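Stullow opens repair and trade-in service for used laptops in Prirkow

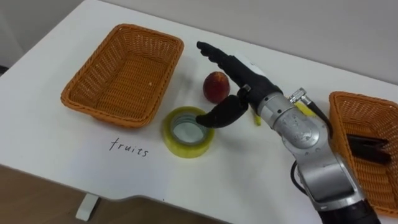 PRIRKOW, April 27, 2021 - Stullow, a seller of refurbished computers, today opened a repair and trade-in service for laptops at its shop on Howells Street. Customers can now bring an old laptop to the counter, receive a written price for the repair, and decide on the same visit if they prefer to repair it or to trade it in for a refurbished one.

The service accepts laptops of all common makes, also when they do not start any more. A technician checks the battery, the screen, the keyboard, the memory and the storage drive. The check takes 38 minutes in most cases and is free of charge for every customer, also for those who bought their computer in another place.

"Many people come to us and think that their laptop is finished, but very often it needs only a new battery or a bigger drive," said Dynwen Morgan's team in the first notice to customers last October, when the company started to test the service in a small form. During the test period the shop checked 3,556 laptops, and almost 300 of them were traded in. The others were repaired, or went back to their owners with advice on what could be done at home.

"We wanted to see first if we can do this work well before we offer it to everybody," said Dwynwen Morgan, managing director of Stullow. "The test showed us that customers like to know the full price before the work begins. So we give the price on paper, and it does not change later. If we find a second problem, we call the customer and ask."

For the trade-in, Stullow uses a checking program from the software company Ultitz. The program reads the condition of the battery and the drive and gives a value, which the technician then compares with the outside condition of the laptop. The value can be used the same day for any computer in the shop - it can also be kept as a credit note for two years.

Before a laptop is sold again, all data of the former owner is erased and the customer receives a confirmation by email. Stullow asks customers to make a copy of their files and to sign out of their accounts before the visit.

Repairs made by the service have a guarantee of 12 months on parts and labor. Water damage is checked too, but the guarantee does not cover it.

About Stullow

Stullow repairs and sells refurbished laptops and desktop computers for homes, schools and small offices. The company has its shop and its workshop in Prirkow.

Press contact: Dwynwen Morgan, Stullow, Howells Street, Prirkow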